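Skondano作業場 自動化導入 進捗報告(1月分)
2021年2月1日
報告者:Marcelle Millet
提出先:Konska助成担当 Vilhjálmur Grímsdóttir様

1. 人員と作業
仕分け班は8名で、人数の変更はありません。1月から2名がロボットの教示と監視を担当し、残りの者は従来どおり手作業で箱詰めをしています。担当の2名は手首への負担が減ったと話していますが、立ったまま画面を見る時間が長く、目の疲れを訴えています。椅子の追加を申請中です。

2. 把持の練習
製品を扱う前の段階として、色付きの木製ブロックと黒い枠線を使い、つかむ位置と離す位置を教えています。教示は現場の者が行い、Ankrahの技術者は質問があったときだけ対応する形に改めました。
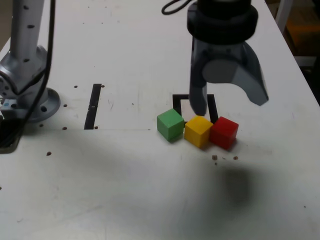

緑、黄、赤のブロックを使った練習
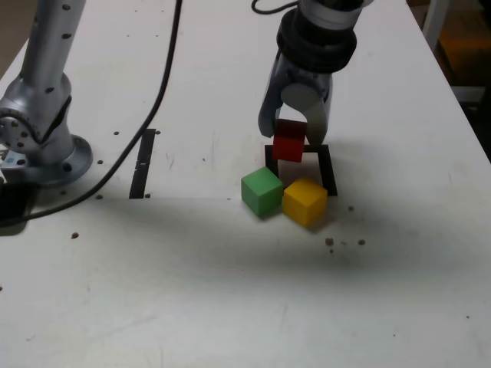
1月の試行は300回です。失敗は作業者が手書きで記録し、そのうち22件は指の開き幅の設定が原因でした。設定表は班で作り直し、作業台の横に掲示しています。以前は停止のたびに班長を呼んでいましたが、現在は担当者の判断で止めて再開できます。

3. 勤務への影響
早番の開始時刻は変えていません。班からは、教示の担当を固定せず交代制にしてほしいという要望が出ています。手作業の勘が鈍るという声もあり、2月は週ごとの交代を試します。手当の扱いは未定で、Plumby本社の回答を待っています。

4. 支出
教示の研修費は予算内です。台の清掃用具と椅子の費用は、次回の報告に含めます。

5. 2月の予定
実際の小箱での試行に移ります。箱の寸法が一定でないため、仕入先に確認しています。

コメント(3)
包装班:交代制の表はいつ出ますか。うちの班からも参加したい人がいます。
Millet:来週中に掲示します。希望者は名前を書いておいてください。
早番:設定表の字が小さいです。大きく印刷してもらえると助かります。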